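Picnic plate

A picnic plate is a light, shallow dish made for meals eaten away from the kitchen table. It is one of the most cheerful objects in everyday life, and it has a richer history than its humble job suggests. Tin, enamel, bamboo, paper and many kinds of plastic have all had their turn, and every one of them still has loyal fans.

Origins

Early picnickers simply packed their household china in straw and hoped for the best. Breakages were common, and a heavy hamper needed two people to carry it. Enameled metal changed that. It was tough, cheap and easy to rinse in a stream, and it could be made in blue, white or a lovely speckled gray. Campers still love it today, chips and all.

Molded plastic brought the next big leap. Makers could now turn out plates that stacked tightly and weighed very little. Better still, they could put the color right into the material, so it did not wear away with the first few washes. Suddenly a picnic could be as bright as a flower bed!

Color

Color is where the picnic plate really shines. Solid shades hide scratches well and give a calm, even look. See-through ones behave quite differently: light passes into the plate and gathers along the edges, so a rim can look far brighter than the rest of the dish. Fluorescent dyes make the effect stronger still, and are at their best in full sun. 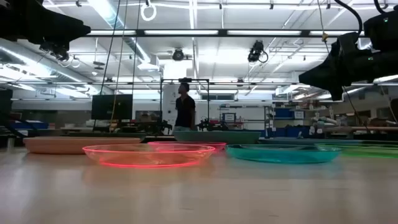

Shallow round plates in see-through and solid colors.

Many families give each person a color for the day, a handy trick when seconds are being served and plates get set down in the grass.

Collecting

Old picnic sets have a small but very lively following. The Gruddale collector Ayman Hamdan has gathered 1,314 plates, with 58 complete sets among them, and lends part of the collection to the Ovstead Museum of Home Life each summer. The most prized pieces are from the Kassab works at Drenwood, which made its wonderful “Meadow” line in 14 shades. The rarest of these, a smoky plum, had a single run of 600 plates – and many were sold without their matching cups, so a full set is a real find.

Care

Most plastic plates should be kept out of the oven, and many are not suited to the microwave either. A soft cloth and mild soap keep clear plates from going cloudy. Collectors often slip a sheet of paper between stacked plates to prevent rub marks.

Related articles
Enamelware
Lunch box
Picnic basket
Vacuum flask

Filed under: Tableware | Outdoor dining | Collecting

Contact the editors | Back to top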